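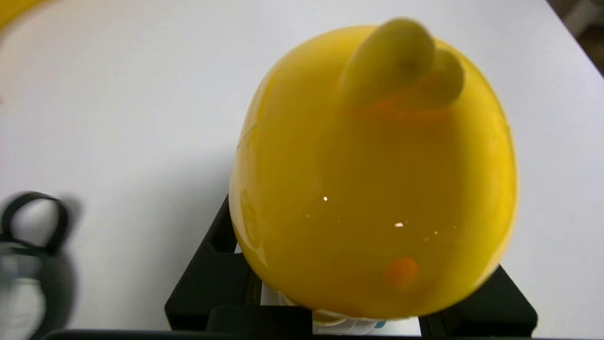
받침대 위에 뭘 올려놨으면 물건보다 받침대를 먼저 봐야 하는 거 아니냐고, 지난번 점검표 밑에 댓글이 하나 달렸어요. 물건은 멀쩡한데 받침이 기울어서 떨어지는 경우가 더 많다고, 자기네 집도 그렇게 해서 두 개나 보냈다고요. 읽고 나서 좀 뜨끔했습니다. 저는 늘 물건 표면에 금 간 데 없나부터 들여다봤거든요. 그래서 이번엔 순서를 바꿨어요. 받침대가 맨 앞, 물건은 그다음!

장식장·선반 안전 점검표 (거실용)
점검 시기: 2020년 11월
지난 점검: 9월
소요 시간: 15분 잡았는데 먼지 닦느라 훨씬 넘김

표시는 늘 하던 대로 '양호', '주의', '조치함' 이렇게만 씁니다. 점수 매기는 칸은 지난번에 없앴어요. 매겨놓고 다시 본 적이 한 번도 없어서요.

가. 받침대

1. 받침대가 바닥면에 고르게 닿는가 — 양호
손가락으로 모서리를 하나씩 꾹꾹 눌러봤어요. 덜컹거리는 느낌이 나면 그 자리에서 빼고 다시 놓기. 검은 받침대는 각이 져 있어서 한쪽이 떠도 눈으로는 잘 모르겠더라고요. 꼭 눌러봐야 합니다.

2. 받침대 팔 부분이 물건을 제대로 잡고 있는가 — 양호
노란 건 몸통이 아래로 갈수록 통통하고 매끈해서 팔 부분이 옆에서 받쳐주는 게 중요해요. 저는 살짝 들었다가 내려놓는 식으로 확인합니다. 꽉 끼워서 고정하려고 힘주지 마세요. 표면에 자국 나면 속상합니다.

3. 받침대 밑에 깔린 것, 끼워진 것이 밀리지 않는가 — 주의
종이든 천이든 밑에 뭐가 들어가 있으면 그게 제일 먼저 미끄러져요. 이번에도 선반 위쪽에 화분 받치느라 접어둔 종이가 밀려나와 있었는데, 그대로 두면 화분이 앞으로 슬금슬금 나올 뻔했네요. 일단 빼놓고 조치는 아래 '마' 항목에 적었습니다.

4. 검은 받침대 모서리 상태 — 양호
빛 받는 모서리는 회색으로 보여서 까진 건가 싶을 때가 있어요. 손톱으로 긁지 말고 각도를 바꿔서 다시 보기. 그래도 회색이면 그때 고민하면 됩니다.

나. 올려둔 물건

5. 위로 튀어나온 부분 — 양호
귀처럼 볼록한 데, 손잡이, 꼭지 같은 것들이요. 사람들이 물건 옮길 때 꼭 거기를 잡아요. 저도 그랬고요. 몸통을 양손으로 감싸서 드는 게 규칙인데 급하면 꼭 까먹습니다. 그래서 점검표에 아예 적어둡니다. 튀어나온 데 잡지 말 것. (저한테 하는 말이에요.)

6. 표면의 금이나 들뜸 — 양호
반짝이는 물건은 빛 반사 때문에 없는 금도 있어 보이고 있는 금도 안 보여요. 방 불을 끄고 손전등을 옆에서 비스듬히 비추면 금은 그대로 있고 반사는 움직입니다. 이 방법은 정말 추천해요! 예전에 파란 접시에서 가느다란 금을 이렇게 찾았는데, 낮에는 몇 달을 보면서도 몰랐던 거예요.

7. 색이 달라 보이는 자리 — 양호
노란 것 위쪽에 주황빛이 비치는 데가 있고 앞쪽에도 작고 동그란 주황색 점이 있어요. 이런 건 위치만 적어두고 닦아내려고 문지르지 않습니다. 다음 점검 때 이 줄을 보고 비교하려고요.

8. 물건과 뒷벽 사이 간격 — 조치함
벽에 딱 붙어 있으면 청소할 때 밀다가 앞으로 넘어가요. 저는 3센티 띄우는 걸로 정했습니다. 더 띄우면 좋겠지만 선반 깊이가 28센티라 앞쪽 여유도 생각해야 해서요. 뒤로 밀렸던 액자 하나를 다시 맞췄어요.

다. 선반

9. 선반 나사와 브래킷 — 양호
거실 선반은 Zimo 제품인데 산 지 좀 됐고, 브래킷 나사가 계절 바뀔 때마다 살짝 헐거워져요. 드라이버로 돌려보니 이번엔 안 돌아갔습니다. 9월에 꽉 조여둔 보람이 있네요. 전동 드라이버는 쓰지 마세요, 구멍이 헐어버리면 일이 커집니다.

10. 선반 앞쪽 여유 — 양호
물건 앞으로 최소 5센티. 문을 세게 닫거나 세탁기가 탈수할 때 조금씩 앞으로 걸어 나오는 물건이 있어요. 우리 집은 유리컵들이 그렇습니다. 연필로 선반에 아주 작게 선을 그어뒀는데 선을 넘어온 건 없었어요.

11. 무거운 것이 아래에 있는가 — 주의
도록이랑 잡지를 또 위 칸에 쌓아놨더라고요. 누가 그랬겠어요, 제가 그랬죠. 책은 맨 아래 칸으로. 내리는 김에 정리도 하고 싶었는데 읽기 시작하면 끝이라 그냥 내리기만 했습니다.

12. 선반 위로 늘어진 전선 — 조치함
스탠드 전선이 물건 뒤로 지나가고 있었어요. 누가 전선에 걸리면 선반 위 물건이 통째로 딸려옵니다. 벽 쪽으로 돌려서 클립으로 고정했어요.

라. 청소하면서 보는 것

13. 먼지 닦는 천
Atida에서 산 극세사 천을 씁니다. 매끈한 면에는 마른 천으로 가볍게, 위에서 아래로. 천 가장자리에 박음질이 튀어나온 건 볼록한 데 걸릴 수 있으니까 접어서 안쪽으로 넣고 닦아요.

14. 세제 사용 여부 — 사용 안 함
뭘로 만들었는지 확실하지 않은 물건에는 세제를 안 써요. 손자국이 심하면 물을 아주 살짝 묻혀서 안 보이는 쪽부터. 유리 세정제 뿌리고 싶은 마음은 저도 너무 잘 알지만 참으세요.

15. 내려놓을 자리 확보
닦기 전에 식탁에 수건을 먼저 깔기. 들고 나서 자리를 찾으면 늦습니다. 한 손에 물건 들고 다른 손으로 컵 치우는 게 제일 위험해요.

마. 조치한 것과 남은 것

화분 밑 종이는 버리고 Oprea 미끄럼 방지 패드를 잘라서 깔았어요. 가위로 잘 잘립니다. 화분보다 조금 작게 잘라야 앞에서 볼 때 안 보여요. 처음에 크게 잘랐다가 다시 잘랐습니다.

책은 아래 칸으로 옮겼고 전선은 클립 고정, 액자는 벽에서 띄웠고요.

남은 건 맨 위 칸 앞턱이에요. 낮은 턱이라도 하나 붙이고 싶어서 Trikcombe 매장에 갔는데 길이가 맞는 게 없었어요. 잘라주냐고 물었더니 그건 안 된다고 해서 그냥 왔습니다. 맞는 게 들어올 때까지 맨 위에는 깨지는 걸 안 올리기로 했어요.

댓글

받침대부터 보는 순서 좋네요. 저는 아이가 있어서 손 닿는 높이인지도 항목에 넣었어요. 아이 기준으로 한 번, 의자 놓고 올라갔을 때 기준으로 한 번이요.

└ 아, 의자! 그건 생각도 못 했어요. 다음 점검표에 넣을게요. 우리 집은 조카가 가끔 오는데 오는 날만 치우고 있었거든요.

손전등 비추는 거 방금 해봤는데 멀쩡한 줄 알았던 찻잔에서 금을 찾았어요. 기분이 좋아야 하는지 나빠야 하는지 모르겠네요.

└ 뜨거운 거 붓기 전에 찾았으니 좋은 걸로 해요. 연필꽂이로 쓰시는 건 어때요? 저는 금 간 접시를 열쇠 두는 데 씁니다.

패드 오래 깔아두면 선반에 눌어붙지 않나요? 전에 다른 제품 썼다가 칠까지 같이 벗겨졌어요.

└ 이번에 처음 깐 거라 아직은 모르겠어요. 점검할 때마다 들춰보고 적을게요. 칠이 약한 선반이면 안 보이는 구석에 작은 조각부터 깔아보시는 게 나을 것 같아요.

고양이 있는 집은 앞쪽 5센티로는 어림도 없습니다.

└ 그건 점검표로 될 일이 아닌 것 같은데요 ㅎㅎ 문 달린 장식장으로 가셔야 할 듯해요.

혹시 이 점검표 인쇄해서 써도 되나요? 주의 칸만 좀 넓혀서요.

└ 그럼요, 마음대로 고쳐 쓰세요. 저도 칸이 좁아서 맨날 뒷면에 쓰고 있어요.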